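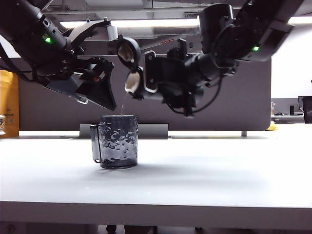

Skemdale Robotics Club - Help Board

Pouring drifts to one side after an hour or so

Posted by Abílio Falcão

Hello all, and sorry for the long post. We have the two-arm cell on the white table, and the right arm does the pouring into the dark plastic mug. First thing in the morning it is lovely, a thin stream straight into the middle. By lunchtime the stream has crept over towards the rim, and by three o'clock I'm mopping. I've re-taught the pour point twice and it comes back every time. The speed is set to 80 and I haven't touched the tilt. Where would you look first?

Fenton

Hello Abílio, I do feel for you, we had a whole November of this at Paiva. Before you re-teach anything again, I'd check these, in this order:

1. Put the mug back on its mark and tape round the base. Ours was wandering a little with every cycle, and we blamed the arm for weeks.

2. Run one slow pour with the speed down to 20 and watch the wrist view the whole way through. You want to see where the spout sits against the near side of the rim, and whether the inside wall is catching drops well away from the stream.

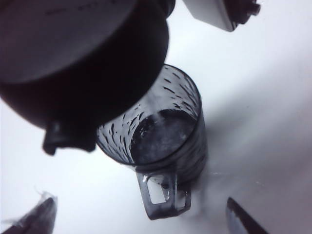
3. Snug up the finger screws on the pouring side. Go gently, they're small, and do them with the gripper open. While you're there, wipe the finger pads with a dry cloth - any film or sticky residue lets the handle turn as the weight shifts.

4. Home both arms again once they've warmed up, then teach the pour point. I used to do it cold with my first cup of tea, and that was half my trouble.

If it still creeps after all that, post your joint readings from morning and afternoon and I'll happily have a look.

Primasex

had the same, it was the screws. mine get done every 3,000 cycles now. also check the cable on the pouring arm isn't pulling when the wrist tips over, leave it a bit of slack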